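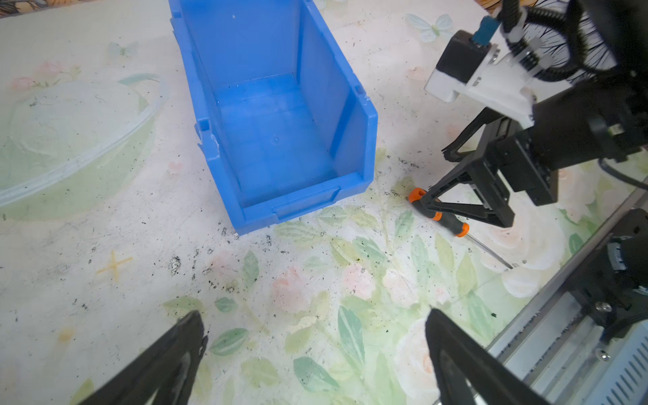
Wrist view, left arm. Blue bin, and the screwdriver down by the right gripper.

November, started a little after 9

Long day on the perception side, and I want to get it written down before I forget which branch had which change in it. Most of the morning went into the question Sibusiso left on the board last night, which was why the planner keeps asking for a grasp pose that is rotated a quarter turn from anything a sensible person would pick. I had been blaming the calibration, and I owe the calibration an apology! I reran the hand-eye routine from scratch with 41 poses and the residual came out the same as it did last week, to the last digit I care about.

So I went looking further up. The pose estimator in Uvo fits a long axis to whatever the segmenter hands it, and for a long thin tool the segmenter was handing over only the handle. An orange and black handle stands out nicely from a pale table. A skinny metal shaft does not, and the mask was simply stopping at the collar. Once you throw the shaft away, the rest is stubby enough that the fitted axis can flip from one frame to the next, and the planner, bless it, believes every frame equally. I lowered the mask threshold and got the shaft back, and also got a great many crumbs of table debris counted as little objects, which I should have seen coming. The fix for now is to keep the low threshold only for pixels connected to something already accepted. Specks that touch nothing get dropped. It's a few lines in the mask cleanup and it reads fine, though I would like somebody with fresher eyes to check the connectivity step before it goes into main.

Still to do there: the axis fit has no notion of which end is the handle. At the moment it guesses from color, and I don't love that at all. Sibusiso has an idea about using width along the axis, and I think his idea is better than mine.
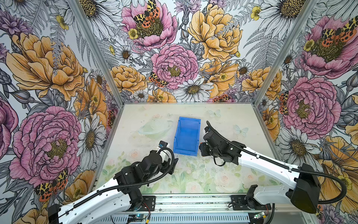 The collision scene needed attention next, and I'm a bit embarrassed by how long it had been wrong. Baloyi (our planning wrapper, for anyone new reading this) had the bin stored as a solid box, left over from the days when we only ever wanted to avoid it. That is fine until you ask for a place pose inside it, and then every plan comes back as "goal in collision" and you spend an hour doubting the kinematics. With one gripper on either side of the bin, the way the arms are standing now, the inflated box was also swallowing the fingertips, so even the start state was being refused. I've replaced it with a floor and four thin walls, and made the front wall its own parameter, as the front lip is lower than the sides and we may as well use the room. Padding is down to 7 mm on the walls. The floor keeps its old padding until I trust the depth numbers more than I do today.

After that the planner found paths in simulation from 3 of the start states I keep as regression cases, all ones it had been refusing. I know that's a small set. I'd like to add more before anyone quotes it to Wandemeo.

A side note on time budgets while I'm here. I had set the planning timeout to 2000 ms when everything ran on the old desktop, and then never touched it again. It's far too generous for the easy moves and it hides trouble, so please, if you see a plan that takes the whole budget, write it down and don't just press go again (I say this mostly to myself). The logger now prints the elapsed time next to the result, in the same line, so you don't have to hunt for it. 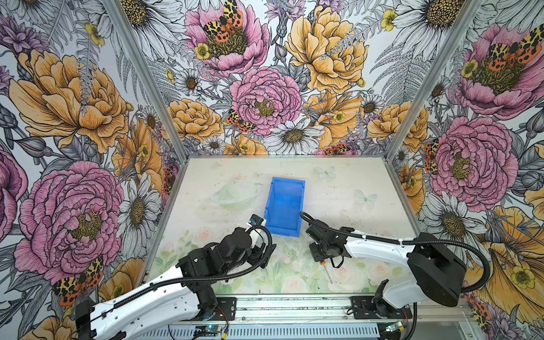 Attached objects were the afternoon's job, and the part I had been putting off. When a gripper holds something, Baloyi should grow that arm's collision shape by the size of the tool, and up to now we've been doing it with one fat sphere at the fingertips. A sphere has no idea about a thin rod sticking down from beneath the right gripper at an angle, toward the table. It's much too wide sideways and much too short downward, which is the worst of both. I've switched to a capsule built from the same fitted axis the estimator gives us, so this morning's fix pays for itself twice, and I was very pleased about that over my tea. The capsule hangs off the tool frame and follows the wrist correctly in the viewer. If the axis is wrong the capsule will be wrong too, so there's a check that compares its length with the entry in the tool table and complains loudly when they disagree.

The tool table itself still lives in the Stimville repo and has to be copied over by hand. I did that today. Someone should make it a proper dependency, and I suspect that someone is me.

For tomorrow: review of the connectivity step, width-based handle detection with Sibusiso, more regression cases with both arms near the bin. I also want to try planning the two arms together for the approach, since at present the left one is treated as a fixed obstacle while the right one moves, and that gets cramped in the middle of the table. Branch is pushed, tests pass except the viewer one, which was already failing when I got in.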